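Vasanthi Selvanayagam
9 June 2025

Moved the last of the apples out of the garage this morning, so I'm going to write down how the storage went this year while I still remember it. Long thread, mostly for people with one or two trees and no cold store.

We have two old trees at the bottom of the plot. One is a cooker, the other is a late eater that came with the house and that the previous owners called Rernitar. I have never found it in any list, so I use their name.

Last autumn was heavy. I boxed 200 eaters for keeping and gave away or cooked the rest. 41 of those were still fit to eat this week. That is the best I have managed by a long way.

The first rule is picking. Cup the apple in your palm, lift and give a small turn. If it comes away with the stalk on, it's ready. If you have to pull, leave it for a few days.

No windfalls in the boxes. I used to sneak in the ones that looked fine. The bruise shows up three weeks later and takes the neighbours with it.

Don't wash them and don't polish them. The waxy feel on the skin is doing a job.

Wrapping: I did half in newspaper and half bare. The wrapped ones kept a bit longer and shrivelled less. The drawback is that you can't see what's going on, so checking takes most of an evening.

For anyone wrapping, a quarter sheet of newspaper is enough. Fold it round loosely and put the folded side down. Glossy supplements are no good.

I keep them in shallow trays, one layer, stalks up. The trays came from the greengrocer on Cardoso Road, who puts them out the back after closing and is glad to see them go.

Temperature matters more than anything else I've tried. The garage sits between 3 and 7 degrees for most of the winter. The spare room was too warm and everything in there had gone woolly by Christmas.

If your garage freezes, an old blanket over the trays at night is enough for a light frost. In a hard one I bring them into the porch.

Keep them away from potatoes and onions. I lost a tray to this two winters ago. They didn't rot, they just tasted of shed.

Early varieties aren't worth storing at all. Ours next door are ready in August and they're past it in a fortnight. Eat them, juice them, or give them to whoever walks past.

Once they come indoors it's a different matter. A small open basket is better than a deep bowl. Air gets in at the sides and you don't end up with a soft one forgotten at the bottom.
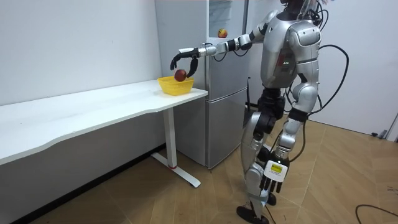 Can you keep apples and bananas in the same bowl?

Only if you want to eat all of them soon. Both give off ethylene and it speeds up ripening, so the bananas go brown and the apples go soft sooner than they would apart. I keep bananas on a hook across the kitchen.

The fridge is fine too. People are oddly against it. An apple in the salad drawer, in a bag with a few holes in it, will stay crisp for weeks longer than one on the worktop.

Take it out half an hour before you eat it. Cold apples don't taste of much.

Checking the trays: I do it every ten days from November and once a week after February. Anything with a brown spot goes straight to the kitchen. Anything with mould goes to the compost and the ones touching it get wiped and moved.

I write the date on the end of each tray in pencil. I didn't bother the first year and ended up with three trays all looking the same age.

Mice got in once, in January. They ate the pips and left the flesh, all over the floor. I now have fine wire mesh over the top tray and a board under the garage door.

Wrinkled apples are still good. The skin goes leathery but the inside is sweeter than it was in October. Peel them and they make a very good crumble with less sugar than you'd expect.

The cookers did less well. I think I picked them a week late. They were greasy by January and I turned the whole lot into purée, which is now taking up most of the freezer.

For purée I use a splash of water, lid on, low heat, and no sugar until it goes in a pudding. It freezes flat in bags and you can snap a bit off.

Drying is the other thing I tried. Rings about as thick as a pound coin, oven at its lowest with the door propped open, five hours or so. They came out fine – chewy, a bit brown – but it was a lot of oven for one jar.

Someone asked last week about buying a second-hand fridge just for fruit. I looked into it and decided against. It would only be full for four months and there's nowhere to put it except where the trays already go.

This year's set looks lighter. There was rain right through the blossom and the June drop has started early, so the grass is covered in little green ones. I'll thin what's left to one or two per cluster by the end of the month.

Trays are scrubbed and stacked on their sides to dry. If anyone nearby wants a few, I have six spare.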